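3.2 How the club drivers kept their notebooks

I should say up front that I came to this part of the study as a fan first. I spent a good chunk of my twenties standing behind hay bales at hill climbs, so when Sylvain Besson offered me the run of the Linance archive I didn't stop to ask whether notebooks were a sensible thing to write a paper on. I just drove over and started reading.

The archive holds 146 notebooks kept by amateur racing drivers, most of them people who never got past regional events. They vary like crazy. Some are proper race logs with tire pressures and gear ratios set out in columns. Others are half diary, half shopping list, with an entry form glued in wherever there was space. I read all of them once, quickly, and then went back to the 23 that cover more than a single season, which are the ones I lean on in this section.

My first question was a simple one: when did the writing get done? I had assumed drivers wrote on the evening of the race, while they were still cross about it. Pascal Hoarau, who raced small sedans at Gromidside before he took up coaching, told me I had that wrong. "You wrote it up when the car was in pieces," he said. "There was nothing else to do." The notebooks mostly back him up. Entries for summer races are short and scrappy, and then November comes along and the same races get retold over page after page, usually with the driver in a much better light!

I found this retelling more interesting than the race entries themselves. One driver on the Makris hill climb circuit gives his spin at the second hairpin one line in the summer ("lost it, my fault, bent wing") and then four paragraphs in the off season, by which point there is oil on the road and a marshal waving the wrong flag. I'm not calling him a liar. He may well have talked it over with people who saw the oil. But the two versions are so far apart that anyone using these books as a record of results needs to check which one they are reading.
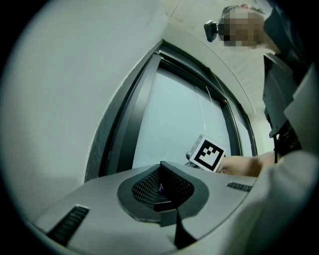
Figure 2.

The second thing I looked at was who the books were for. A few say so outright on the first page - "for my son," "for the next owner of this car" - but most don't, and I had to go by tone. A driver who explains what a roll bar does is clearly expecting a stranger. A driver who writes "same trouble as at Jusel" and leaves it there is writing to himself, and I spent a very long afternoon trying to work out what the trouble at Jusel had been. (A gearbox, I think. The clue was a parts receipt tucked in the back.)

Of the long-running notebooks, 5 change audience partway through. They begin as private logs and then, all of a sudden, the driver starts introducing his teammates properly and describing the weather. In each case the change comes right after a decent finish. My guess is that a good result made the driver feel there was a story worth passing on, though I only have a handful of books to go on and I wouldn't push it hard.

Rivals get odd treatment too. In the private logs they are mostly car numbers. Once the driver has a reader in mind they turn into people with nicknames and bad tempers, and old grudges get a good airing. Besson thinks some of this was borrowed from the motoring magazines of the day, and he has lent me a box of back issues so I can compare the wording. I have only got through the first few, and the phrases I've matched so far are the sort any sports writer would use, so I leave that question open and turn next to the drawings and track maps.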